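The Rule About the Hammer

The first thing they gave me at Branton was a binder. The second was a badge that said VISITOR, which I wore for 4 months, through two reprints of the actual badge.

The binder was called the Jistidham Code, after the town where a bunch of people once sat in a hotel and agreed on how a robot ought to behave around somebody's stuff. It had 578 clauses. I read all of them my first week, mostly at my kitchen counter with a bowl of cereal, and I have to say I loved it. I'm a rules person! I alphabetize my spices. When a clause said "an arm shall not close on an object it has not been asked to close on," I said "well, sure" out loud to my toaster.

My job was to sit next to the table and mark things down. Two arms, one tool case, one auditor (me), and a clipboard, because Clause 12 said the record had to be kept by hand. The arms had a long official name but the planning software was called Li, so we called the whole setup Li, left side and right side. Celtel was paying for it. Celtel wanted to send Li into people's garages to put their tools away, and before they could do that they needed a stamp, and I was the one who carried the stamp. It lived in my coat pocket with my gum.
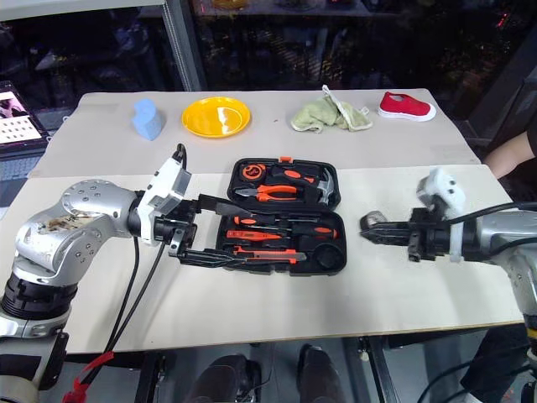 So for weeks it was the same thing. Tool out, tool in. I'd check that the case was open before either arm moved (Clause 31), that both arms didn't go for the same handle (Clause 34, my favorite, very short), and that anything lying on the table that wasn't part of the job got left alone. Then I'd put a little tick in the box and drink some coffee. You'd think it would get boring and I guess it did, but it was the nice kind of boring, like watching somebody else do dishes.

The trouble started with Clause 209. Clause 209 says that a tool "shall be returned to the place where it belongs." I'd ticked that box so many times my pen had worn a groove in my finger. Then one afternoon in July, Li picked up the hammer, carried it over the case, and stopped.

It didn't drop it or anything. It just hung there over the hammer-shaped hole – you know how those cases have a hole for everything, so a toddler could do it – and the hammer stayed in the air. I waited. I checked the clock. I looked at the log screen, and where it usually said PLACING it said QUERY 209.

I had never seen a query. I had to look up what to do about a query, and the binder said the auditor should "answer it plainly." So I leaned over to the keyboard and typed, what's the question?

It wrote back: BELONGS ACCORDING TO WHOM

Well. I ate a piece of gum about it.

I've had the same argument with my mother, is the thing. She keeps her hammer in the drawer with the dish towels and always has. If you put it out in the garage with the other tools, where any sane person would look, she'll spend a whole morning hunting for it and then call me. It belongs with the dish towels. I'd written "returned to the place where it belongs: yes" I don't know how many times, and all I ever meant by it was that the plastic had a dent the right shape.

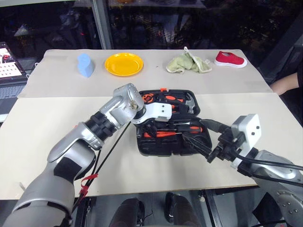
I went and asked upstairs, of course. Upstairs at Branton is one long room where everybody has headphones on, and the answer I got was that the case was the case and would I please tick the box. I came back down in a mood. I sat and looked at the back of the table, where the blue foam thing and the yellow plate and the green towel and the one little red shoe were lined up like they were waiting for a bus, and I thought, okay, so where does the shoe belong? There's no dent for the shoe. I went through the binder front to back that night and there wasn't one word in 578 clauses about where a thing goes when it hasn't got a dent.

So I wrote one. You're allowed to, it turns out there's a form in the back pocket of the binder, three pages, and the last page is blank for your reasons. I put it down as a change to 209. Before the first tool is moved in any home, the arm shall ask the person who lives there where they keep it, and shall put it there, even if it's silly. I crossed out "even if it's silly" and wrote "regardless of layout." Then I crossed that out and put the first one back.
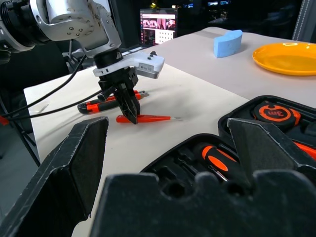
Practice run, before the stamp.

Celtel hated it. They said it would add time to every visit and that customers would say all kinds of things. I said yes, they would. I kept my hand on the stamp in my pocket the entire meeting, and I chewed, and in the end they took it for a trial.

I typed the new clause in myself that evening, after the headphones had gone home. Li went quiet for a second. Then the log said QUERY 209 CLOSED, and right under it, a new line I hadn't asked for.

WHERE DO YOU KEEP YOURS

I told it the truth. Under the sink, behind the vinegar. It's in the log if you want to check.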